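Skunard carbon rods, set of five: my review after two months

I bought these rods in November from the Kilel web shop, together with a small bottle of glue and a roll of sanding paper. I build kites and also light frames for paper lamps, so I use many thin sticks in a year. Before, I used wood sticks from the garden store. They are cheap, but they bend when the air is humid and I had to throw away a lot of them.

I am writing this review because the page of the shop has very little information, and when I was searching I could not find one from a normal user.

What comes in the package

The rods arrive in a cardboard tube with plastic caps on both ends. The tube is strong and mine had no damage. Inside there is one sheet of paper with the order number (mine is 2924) and a short warning about the dust. There are no end caps for the rods, which I had expected for this price. The length on the label is 524 mm, and I measured all of them with a steel ruler. Four were correct and one was a very little longer. For a kite I want to have them equal, so I took this one for another purpose.

I keep four rods together for the frame, and the odd one stays separate.

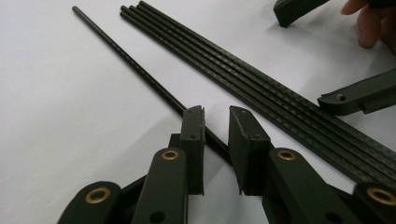
Straightness and surface

For me this is the most important part. I rolled every rod on a flat table and looked for the light under it. Four rolled very evenly. One made a small jump each time it turned, so it has a slight curve, but when it is inside the sleeve of a kite I cannot notice it. With wood I was happy if half of the package was this good.

The surface is black. I had some small fibers coming out at the cut ends, and one of them went into my finger on the first evening. It is not dangerous but it is very annoying, and difficult to find with tweezers because it is so thin. Please sand the ends before you do anything else. I do it with wet paper, grain 320, and I wipe with a damp cloth after. The sheet in the package says to wear a mask for cutting and I agree with it.

Working with them on the table

A thin black rod is easy to lose on a dark table or on a carpet. I recommend to work on something white. A big white board is the best, and a white table is also fine. You see immediately where each rod is, and you see the black dust too, so you can clean it before it goes to the clothes.

The rods like to roll. When I put down only one, it goes away if I touch the table with my elbow. In a bundle they stay much better, they hold each other. If you need to take just one from the bundle, push it a little to the side first and then lift it in the middle. If you lift it by the end, the others come after it and you must sort them again.
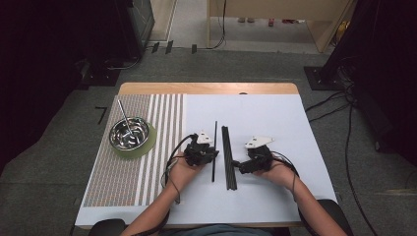

Cutting is slow. I tried a normal side cutter at first and the end was crushed, so I lost a piece of 32 mm from one rod. Now I put tape around the place, I turn the rod and I saw with a fine blade, and then the end is clean. It needs some patience, maybe two or three minutes for each cut.

Gluing was a surprise. The glue from Rurnik, which I always used for wood, did not hold at all on the smooth surface. After sanding the last centimeter it was much better. For the corners of the lamp I now use printed connectors from Þorgeirsson and only one drop of glue, and the frame has stayed square since Christmas.

Strength

The kite has flown 63 times with three of these rods (I write it down in a notebook). It fell on the beach more than once, one time directly with the nose. No rod is broken. I have one small white line near the end of the cross rod and I watch it, but it did not become longer until now.

What I did not like

The price is high for five sticks, and with the shipping it is even worse, so it is better to order two sets together. I miss the end caps. Also the diameter is printed only on the tube, and if you throw the tube away you will have to measure.

I give four stars from five. I will order the same set again before spring, for a bigger kite.

Written on 20th January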